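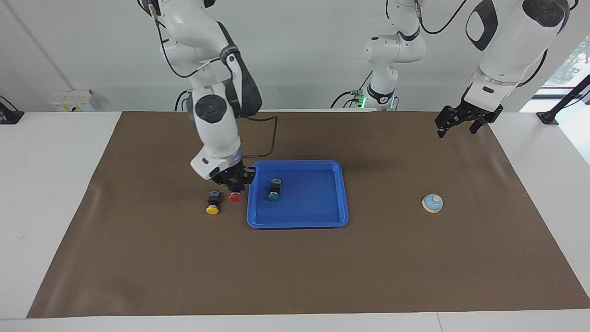 Jidura is a small nutrition practice, and we started it out of irritation. Too much advice about food is sold with a promise attached, and the promises change every few years while the dinners stay much the same. We are wary of detoxes, of powders that replace breakfast, and of any chart that sorts food into good and bad. A first appointment is you, one of us and a table like the one with the brown mat across it, going over what you ate last week. Bring the packets if you can't remember.

## What we do

We see adults, mostly about blood sugar, blood pressure, tiredness and weight. Each course of appointments lasts 18 weeks. We used to run a shorter one and didn't think much of the results. You'll keep a food diary for the first 21 days, and we would sooner read an honest bad one than a tidy one.

We also run two group courses:

- **Palacios**, on cooking beans, lentils and grains from dry
- **Rolico**, on reading labels, including the small print on "high protein" yoghurt

Groups are capped at 20 people.

## What we don't do

We don't sell supplements. If your GP has told you to take iron or vitamin D, take it. We don't test hair, and we don't offer food intolerance kits by post, having seen too many people give up bread and cheese on the strength of one.

We won't tell you that you'll feel ten years younger. Some people who come to us feel better, some feel the same and eat more cabbage.

## Who pays for us

Clients do. The Jostar fund covers part of the fee for people on low incomes, and it has no say in what we recommend. Food companies have offered to sponsor the newsletter, and so far we've said no.

Prices were last changed in March. Page checked Friday, April 8, 2022.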